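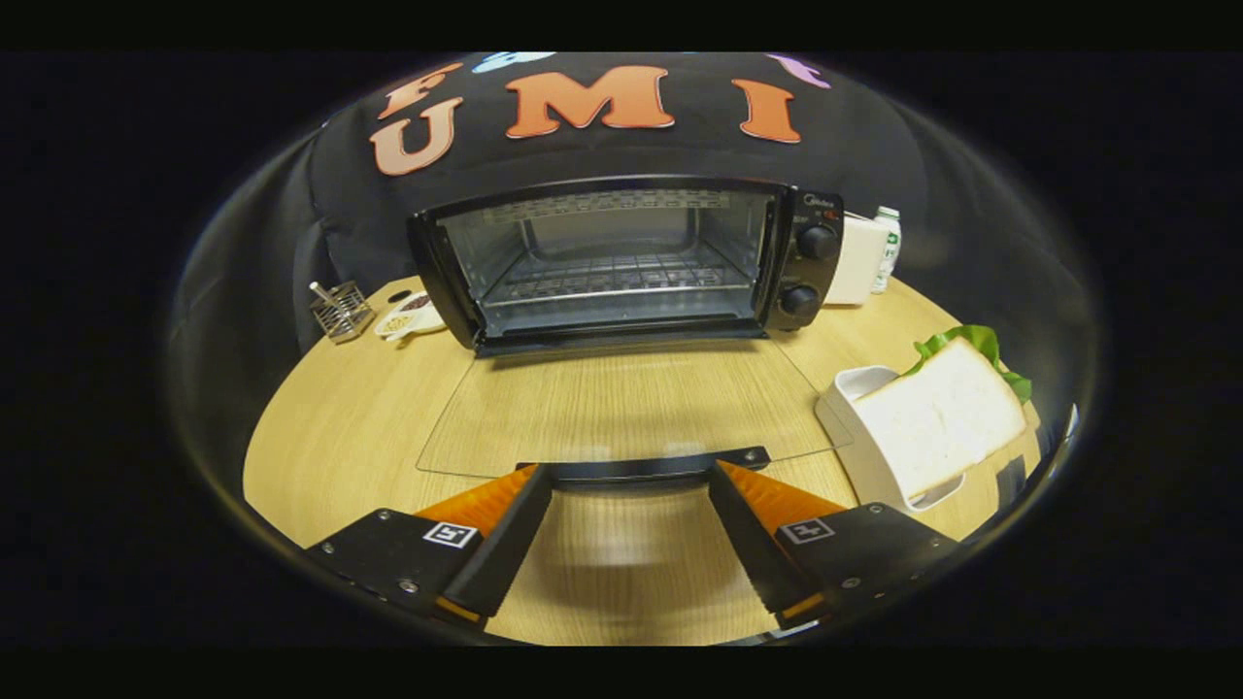

Toaster Oven Upkeep: Door, Rack and Crumbs
3/8/21
Filed under: Countertop Appliances

A toaster oven with a drop-down glass door needs more clear space in front than its footprint suggests. Measure with the door fully lowered. If the open door reaches past the edge of the table, move the oven back, but keep the rear and side clearance listed in the manual.

Unplug the oven and let it cool completely before any of the work below.

Door glass
Wipe with a damp cloth and a drop of dish soap. For baked-on grease, mix baking soda and water to a thick paste, spread it on the inside of the glass and leave it for 17 minutes. Lift it off with a plastic scraper. Do not lean on the lowered door or use it as a shelf for a hot dish -- the hinges are light and bend easily. A bent hinge leaves a gap at the top and the oven browns unevenly.

Wire rack
Slide the rack out and soak it in hot soapy water. Dry it fully before it goes back. With the rack low in the cavity, the top of the food browns slowly and the middle has time to heat through. Thick-sliced bread does well there. Thin slices dry out and should go one position higher, if the oven has one.

Heating elements
Never spray cleaner on them. Brush off loose crumbs with a dry, soft brush. Smoke during preheat usually means grease on or near an element.

Knobs
Wipe with a cloth that has been wrung out well. Water behind a knob can reach the switch. Some knobs pull straight off; check the manual before trying.

Things kept nearby
Plastic bottles, cartons and plastic trays belong well away from the oven while it is hot. The same goes for curtains or any other fabric behind it. Metal utensil caddies tolerate the heat, but the tools in them get hot enough to burn fingers.

Crumb tray
Empty it after every 5 uses -- sooner after anything with seeds or loose toppings.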